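Teaching by hand at the Kovwood bench

Before a two-armed machine can be trusted with crockery, a person has to show it the job many times over. At Kovwood, where Prireo runs its collection work, that takes up most of the day. An operator steers both arms through a task while the system logs joint angles, gripper positions and video. Each finished run is stored as one episode, and the target for a new task is 200 episodes. 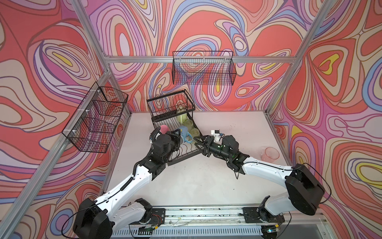 Words: the Lundel automation desk
Role: staff writer, machines and methods

The current set is kitchenware: a wire dish rack, glass cups, a mug and a round pink sponge. Glass is the awkward part. Depth readings through it are poor, so the policy has to lean on colour images and on what the operator did with the grip.

The patterned walls can be changed. Prireo swaps the lining every 5 days and moves the objects between runs, which stops the model tying a grasp to one background. An early set, recorded against plain grey, gave a policy that failed as soon as the bench was moved.

Episodes are checked in the afternoon using Hayat, the in-house review tool. A run is dropped if the operator pauses for more than 3 seconds or if the two arms touch. Recoveries are kept. A cup that slips and is picked up again goes in with its own label, and the team would like more of them. The next task, due to start in July, is stacking bowls.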